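Balberg Wool Underblanket – Double

Product code 484
In stock, sent out from our Ullville shop

We have been selling the Balberg underblanket for 19 years now, and it is still the thing we get the most letters about (real letters, some of them, with stamps on!). It goes on top of your mattress and under your bottom sheet, and it makes a bed feel warmer in winter without that clammy feeling you can get from the man-made sort. Plenty of our customers leave theirs on all summer too, as wool is good at letting the damp out on a muggy night.

The filling is pure wool, 800 grams to the square metre, carded and then quilted in long wavy lines so it stays where it was put. The cover is unbleached cotton with a close weave, soft enough to sleep on directly if you have run out of clean sheets – we have all been there. Wide elastic straps at each corner hold it down, and they will stretch over any mattress up to 30 cm deep. If yours is one of those very tall ones with a topper, do ring us first and we can sew on longer straps for a small extra charge.

Myrtle Ferreira started the range at the old Gromside workroom, when all we had was two sewing machines and a kettle. The pattern has hardly changed. The one big alteration came from Trinidad Domínguez, who joined us from a quilt maker's in Cáceres and moved the stitching lines closer together, so that the wool no longer creeps down towards your feet over the years. If you have one of the older ones and it has gone thin at the top, we can open it up and refill it for you, and it generally comes back looking very smart.

Looking after it

Air it over a line or a banister every few weeks and give it a good shake. Small marks can be sponged with cool water and a drop of wool wash. For a proper clean, use the wool cycle on your machine, cool, with a low spin, and dry it flat away from the radiator. Please don't tumble dry it! We had one come back that would have fitted a doll's house.

Size and fit

Double: 135 x 190 cm
Filling: pure wool
Cover: unbleached cotton
Straps: four, elastic, replaceable
Also made in single, king and cot sizes, each listed on its own page

Price and delivery

The double is 70 pounds including postage to anywhere on the mainland. It comes rolled and tied in a cotton bag, which is handy for storing spare pillowcases afterwards. Let it lie flat for a day before you make the bed up, and it will plump out nicely. If you don't get on with it, send it back within the month and we will refund you in full.

Prices last checked 27 July 2019

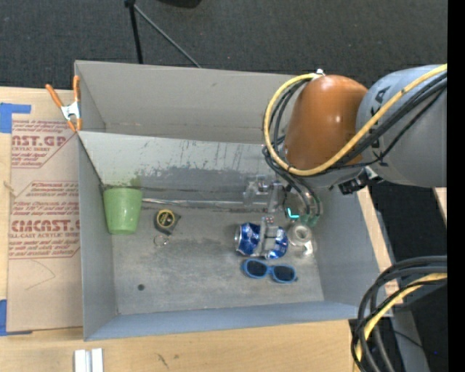 Open-topped grey metal bin on a light wooden tabletop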